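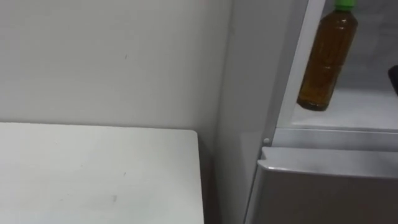
**Equipment shortlist – fridge and bench trial, page 2**

We've been asked whether a mobile arm for the tea room and test kitchen is worth putting in next year's budget. Before anyone signs, I'd like the quotes read beside the job itself: open the fridge, take a bottle off the shelf, set it on the table next door. More pictures will be added to the gallery as the trial goes on.

**Upper compartment, bottle on the shelf.** A plastic bottle with a green screw cap, standing upright. Mekavent's brochure says "any household container". I've asked for that in writing, ribbed sides included, and have had no answer.

**Fridge beside table.** There's a dark gap between the two. Gonis wants the furniture moved and bolted down before they'll quote on reach, and the bolting is our cost. Ifans didn't ask about it at all, which worries me more.

**Lower door, closed.** The handle is a recessed lip. The standard Ifans fingers may not suit it – the alternative set is listed at $857 and isn't in the base price.

What we have on paper so far:

- Kurkberg, site visit and report: $1,693
- Ifans, alternative fingers: $857
- Gonis, yearly software licence per seat: $288
- Mekavent, delivery: 9 weeks from deposit

None of these includes training or repairs. My recommendation is to pay for the site visit only, and leave the rest out of the budget until November.

*Updated October 7, 2022*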